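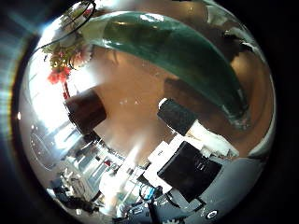 Castville, Tuesday, July 11, 2023

Lurkenine opens its table flower room in Castville

Lurkenine, a small company for table decoration, today announces the opening of its flower room on the second floor of the Branden building. In this room, guests can learn how to arrange flowers in a glossy green holder and how to place it on a table where people eat, read or work together.

The company started in February with one evening course for 5 persons. The interest was bigger than the founders had expected, and the small shop on the ground floor soon became too narrow for it. The new room has places for 18 guests, with a long row of windows on one side.

"Many people have a nice vase at home and they are afraid of it," says Shadi Majali, founder of Lurkenine. "They buy flowers, they put them in the water all at the same height, and after this they are not satisfied. We want to show that one large flower and a few small ones are already enough for a good table."

The first program has the name "Matei" and it stays open until the end of the season. It is made for beginners. Each course takes 2 hours and has a teacher who goes from place to place. Guests learn to choose a main flower, to put small blossoms and leaves close to it, and to let some thin stems hang out freely. The second hour is for the table itself: where the flowers should stand, how much space should remain for plates and hands, and from which side the guests will look.

Color is an important part of the lessons. Lurkenine recommends strong colors together with a dark or green holder, for example orange-red next to pink and magenta, with a little white between them.

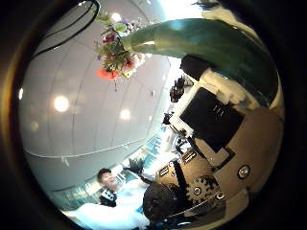
Orange-red, pink and white flowers with green leaves in the flower room at Lurkenine.

"I was asked why we do not work with pale flowers only, as it is common for weddings," says Leanne Marsden, who leads the courses. "Pale flowers are beautiful, but under ceiling lights in the evening they become weak. On a brown table the red stays red. We advise our guests to look at the flowers also by lamp light before they decide."

The price of one course is 24 dollars, flowers included. Guests may take their flowers home. The holder remains in the room, but it can be bought after the course in the shop downstairs. Guests who already own a vase are welcome to bring it, if it is not higher than the arm of the person who carries it.

Companies and families can also reserve the full room for a private afternoon. For such groups, Lionel Lightfoot prepares the flowers according to the wishes of the group, and these wishes should be sent one week before the visit.

About Lurkenine

Lurkenine was founded in Castville by Shadi Majali and Kvido Říha. The company offers flowers, holders and courses for the table at home and at work.

Press contact

Roy Rudd, Lurkenine, Branden building, Castville. Interviews and visits to the flower room are possible by appointment.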